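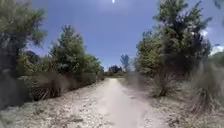
Talks > Field Robots > Speaker notes

House rules for robots on shared paths
Reading time: 4 min
Print this page | E-mail this page

Opening. Say hi, thank Ivone Cavalcanti for the invite, check the clicker. Then straight in: I'm going to talk about rules, and I promise it's more fun than it sounds!

Most of the safety rules we borrow were written for a building. Flat floor, painted lines, a door you can lock. At Undska we run a small wheeled rover on gravel tracks, and the first time I tried to fill in our old checklist outdoors I got as far as "mark the edge of the work area" and just sat there. Where's the edge? The gravel goes into the grass, the grass goes into the bushes, and a dog walker can come out of any of it.

(Pause. Ask who has run anything outdoors. Wait for hands, don't rush this.)

So, rule one at our place. The spotter walks, and the spotter holds the stop button. We used to let the spotter carry the laptop too – terrible idea, you end up reading logs while the rover heads for a shrub. One person, one job. Emerson Portela fought me on this for a month and now he's stricter than I am.

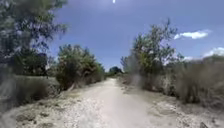 Rule two is speed, and we tie it to what the rover can see. If the view ahead is long and open, it gets its normal limit. Coming up to a bend or thick brush, it drops to walking pace before it gets there. Write the trigger down! "Slow down when needed" is not a rule, it's a wish.

Rule three, people get the path. The rover pulls over, stops, and stays stopped until the spotter clears it. I want that to be boring and the same every single time.

Now the light. Bright sun on pale ground can wash out a camera, and then you drive into tree shade and everything goes dark. Our Hultness checklist has a line for it: test the stop in sun and again in shade, before the first run.
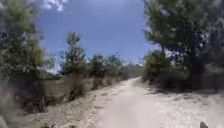 Bend to the left, with tree shade on the right side of the track.

Logging, keep this short. Every stop gets a line, even the silly ones. Our Barnia log is at 781 lines and I've read them all (yes, really). 20 of them led to a change in the rules, and I'll show two if there's time.

Skip the Avram story if we're past the half hour.

Questions. Somebody will ask about insurance – send them to Ivone. Blank checklist is on the table by the door, take one and scribble all over it.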